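Search this forum Go Advanced search

Old workstation as a home server, or give up and buy a small one?

dunmore_p
2021-03-08
I have an old tower workstation under the stairs that holds the family photos, the music and the backups from everyone's laptops. The house has been on at me about the electricity and the noise, and I am trying to decide whether to keep it or replace it with one of the little Korkard boxes.

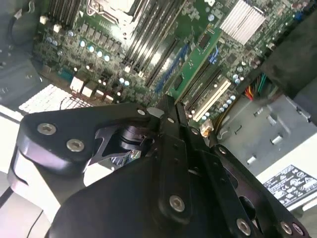
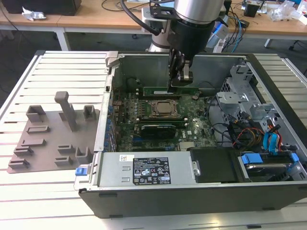
I put a plug-in meter on it last January and left it there for a full year. It came to 406 kWh. It does very little for most of the day, so that seems a lot to me. The Korkard would use far less, but it only takes 2 drives and I would have to buy new ones to get everything on.

The other option is to spend a bit on the tower. More memory, a clean, new fans, and set it to sleep overnight. What would you do?

marrowfat
Replace it. 406 kWh a year for a box of photos is silly. Whatever you pay per unit, multiply it out over the next few years and the new one starts to look cheap.

Venkatesh Mudaliar
I would keep it. People work out the running cost of the old machine and then forget to count the price of the new one, plus the drives, plus the weekend spent moving it all across. I did the sums for mine and I would have had to run the new one for 7 years to get my money back. It would have been out of support by then.

Also, parts for old towers are easy to find. Clavlow tip shop has them most months.

marrowfat
Your sums depend on what you pay for power. I pay a good deal more than I did when I bought my old one and I don't expect it to go down.

Venkatesh Mudaliar
They do depend on that, yes. They also depend on what he does with it. If it sleeps at night he could knock a third off without buying anything.

kettle_on
Does sleep work with the laptops backing up? Mine never woke up for the backup and I went a whole winter without one before I noticed. I use Virard for the backups and it just said "waiting".

dunmore_p
I use Virard too. It has a setting for the time of day, so I could put all the backups in the evening while the tower is awake. The teenagers don't open their laptops until the evening anyway.

Raghavendra Hegde
Before you buy memory for it, check what type it takes. A lot of workstations want the registered kind and won't start with the ordinary kind, even though somebody on a market stall will tell you it's all the same. The part number is on the label of what you already have. Match that.

I also wouldn't expect more memory to do anything for file sharing. If all it does is hand out photos it won't notice. Spend the money on a second backup drive and keep it at somebody else's house.

marrowfat
Agree with that last bit, whichever way he goes.

dunmore_p
It does run short when the photo program is indexing. Bataineh have a used set at 45 pounds with a return period, so I wasn't going to lose much by trying it.

Raghavendra Hegde
Fair enough, at that price with returns I'd try it. Do one thing at a time though. If you change the memory and the fans and the sleep settings on one afternoon and it plays up, you won't know which did it.

kettle_on
On the noise, is it the fans or the drives? I changed all the fans in mine and it was just as loud. It was one drive humming against the metal. Rubber washers fixed it.

dunmore_p
Not sure. It's more of a drone than a whoosh, and it's worse on the landing than it is next to the cupboard.

kettle_on
That'll be a drive, going through the floor. Stand the whole thing on a bit of carpet tile for a night and see.

Venkatesh Mudaliar
Carpet tile is a good test but don't block any vents on the bottom.

marrowfat
I still think you'll be back here next winter asking which small one to get.

dunmore_p
Possibly. Carpet tile went under it last night and the landing is quieter, so I think kettle_on has it. Plan for now is washers, then the sleep schedule with the backups moved to the evening, then the meter back on for a month. I'll leave the memory until I have seen what that does. If the meter has hardly moved I will look at the Korkard again.

oldfield_rd
Could you post the meter reading when you have it? I've got much the same arrangement in the garage and I've been putting off measuring it.

dunmore_p
Will do. Same thread.

marrowfat
Put your unit price in as well or it's no use to anyone else.

Contact us | Terms and rules | Copyright the forum and its posters | Back to top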